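Memstead Service Desk
Ticket 143: Snack tray task, staff duties at the packing table
Status: Open, awaiting site reply
Opened: 30 January 2022

Reported problem

The Onu packing line stops when wrapped snacks lie against each other in the tray. Staff at the Nilance site have been asked to demonstrate the picking motion with hand-held grippers, in addition to their normal packing duties. The site reports wrist fatigue and requests guidance on shift length.

Log

1. The site was asked to confirm the working arrangement. Demonstrations are carried out at the white table, with the snacks placed together in a shallow paper tray. The operator approaches from the side and holds the gripper by its handle, with the jaw pointing down toward the tray.
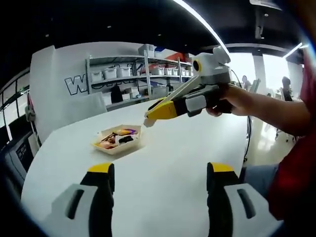 2. Cable routing reviewed. The gripper cable passes over the edge of the table toward the floor. The site has been instructed to secure it clear of the operator's knees.

3. Session length reviewed. The original schedule called for 800 demonstrations per week, in sessions of 60 minutes. Mavgate, which manages staffing for the site, has agreed to reduce sessions to 50 minutes with a seated break between them.

4. Job duties. Two packers asked whether demonstration work counts toward their packing rate. Mavgate has confirmed that it does not, and that these hours will be recorded separately from April.

Outstanding

Written job descriptions for packers assigned to demonstration work. The line fault remains under review by the Onu support team.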